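Ledville Makers Board > Robots and Automation > Good practice
Thread: House rules for arms working around glass (draft 2, please pick it apart)

estetti_fan
Posted August 2022

OK everybody, draft 2 of the glass rules is up and I'm really pleased with how it's shaping up! Thanks to all of you who sent comments on the first one. The idea is the same as before: a short set of rules that any of us can follow when an arm is handling household glass (jars, tumblers, spice bottles and so on) on an ordinary kitchen counter, with people walking in and out.

I've tried to keep it to things you can check by looking. The Sotelo checklist that a lot of us started from is great, but it was written for a fenced cell with a bolted table, and half of it makes no sense next to a dishwasher.

Please argue. I'd much rather fix it now than after we've all printed it out.

kettlebit
Love this. One big question before I read it properly: does it cover speed? The Helley group runs everything slow around glass and they swear by it. I think we should have a hard limit in the text.

estetti_fan
It's in there as "slowest setting that still does the job," no number. I went back and forth on that for ages. Arms differ so much, and payload and reach change things too.

torque_and_tea
I disagree with that one. "Slowest setting that still does the job" means whatever the person at the keyboard wants it to mean. Either put a number in or tell people to write down their own number before they start. I'd be happy with the second.

estetti_fan
Oh, I like the second! Adding it.

kettlebit
Same, that works for me.

gripwright
Can you paste the full text here? The attachment won't open on my phone.

estetti_fan
Sure, pasting below with the speed change already in.

GLASS ON COUNTERS, DRAFT 2

1. Before power-up
Walk the counter from end to end. Take away anything chipped or cracked. Push the stop button and check that it really stops the arm, then reset it. Write your speed limit on the run sheet.

2. Cables
Trace every cable on the arm with your hand while the arm is off. With the gripper empty, jog through the lowest and farthest poses you plan to use and watch the slack. A loop that can come down near the fingers gets tied back before any glass is picked up.

3. Picking and carrying
Jars and other glass stay low over the counter. No carrying glass past the front edge. Lids go on before the pick and get a twist by hand to check them. One item at a time, and the fingers don't open until the base is resting on something.

4. Neighbors
Keep what you need on the counter and move the rest somewhere else. Tall things go against the wall. If a tray is the target, leave open space on the side the arm comes in from. 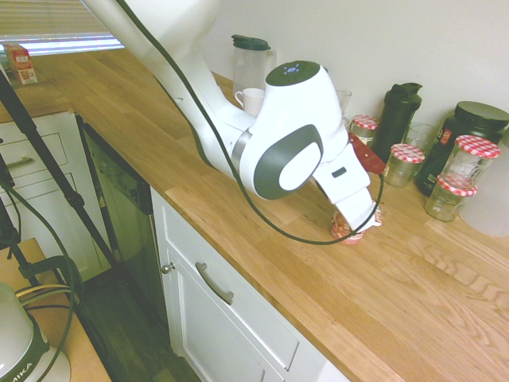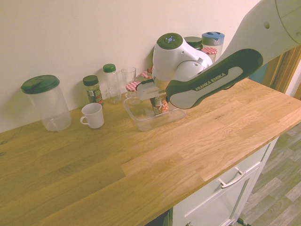
Gingham-lidded jars at the fingers in both, with the pitcher and the rest of the glass along the wall.

5. Stacking
No glass on glass within reach of a moving arm. If the task itself is stacking, clear everything else out of reach first and say so on the run sheet.

6. People
One person has the stop button and does nothing else. Hands stay off the counter while the arm is live. If someone needs to reach in, the button gets pushed first, every time, even for a second.

7. When something breaks
Stop. Power down. Shoes on, pets and kids out. Sweep, then wipe with a damp paper towel, then look at the finger pads with a flashlight. Glass dust stuck in a soft pad will scratch the next jar you grab. Change the pads if you're in doubt.

End of draft.

gripwright
Thank you! Rule 2 made me want to stand up and cheer. In the first picture the black cable swings past the gripper and ends up down by the jar, and that's the kind of loop I'd want tied back. I use two soft hook-and-loop ties on mine, one at the wrist and one farther up, and I leave a generous bend at the joint. Too tight is bad as well, you'll pull a connector.

kettlebit
Rule 5, though. There's a jar standing on another jar in front of the big black tub in that same picture. Under your own text that would be a no, wouldn't it?

estetti_fan
If it's within reach, yes. I'd unstack them under this draft.

torque_and_tea
I think rule 5 is too strict. Small jars with flat lids stack fine, and real kitchens are full of them. If the whole point is to learn how arms do in real kitchens, then a rule that clears out the kitchen defeats it. I'd allow two high if the stack is behind the work area and the planner knows about it.

kettlebit
"If the planner knows about it" is carrying a lot of weight there. Mine knows about the counter and the wall, and that's it!

torque_and_tea
Then yours would fall under the strict version. I'm fine with having two levels.

spoolhand
Jumping in on the tray part of rule 4. Clear trays are a pain. The one in the second picture is see-through enough that the wood grain shows right through it, and my depth camera hates that kind of thing. I put a strip of matte tape along the rim and it made a world of difference. Could we add "mark the rim of clear trays"?

estetti_fan
Yes! Great one. Does plain masking tape do it?

spoolhand
Mine is plain masking tape, the wide roll. Anything that isn't shiny should be OK. Change it when it gets greasy. I've been doing the same with tumblers, one band near the bottom, and it helps there too.

gripwright
Would you make tape a must or a suggestion? I can see people wanting bare glass if they're working on the vision side.

spoolhand
Suggestion. I wouldn't want to rule out somebody's whole project over masking tape.

torque_and_tea
Agreed on suggestion. While we're at it, could "must" and "should" be used on purpose throughout? Right now rule 3 reads like all musts and rule 4 is sort of friendly advice. People will follow the friendly ones when they feel like it.

estetti_fan
Fair. I'll go through and mark each line. My first guess is that 1, 2, 3, 6 and 7 are musts, 4 is mostly should, and 5 depends on where we land.

kettlebit
Put me down for 5 as a must. I've swept up enough glass.

mossgate
New here, and so glad I found this thread! I have a small desktop arm, nothing like the one in the pictures. Do I need the second person for rule 6? I live alone, and that would pretty much end my hobby.

estetti_fan
Welcome! Good question. I'd say for a small arm you can hold the stop button yourself, as long as the other hand isn't doing anything. So no typing while it moves. Start the program, hands off, button in hand.

torque_and_tea
I'd add no glass at all for your first few weeks. Use plastic jars with the same lids. You'll learn just as much about the grip.

gripwright
Plus one for plastic. Put some rice in them so the weight is closer to the real thing.

mossgate
Rice! Perfect, I have a ton of it. Thank you both.

estetti_fan
OK, for draft 3 I've got: written speed limit, tape as a should, must/should marked on every line, a small-arm note under rule 6, and two versions of rule 5 side by side so you can compare them. Torque, would you write the looser version? I'd only make it sound stricter than you want.

torque_and_tea
Will do. I'll include how far back "behind the work area" has to be, or kettlebit will have my head.

kettlebit
I will!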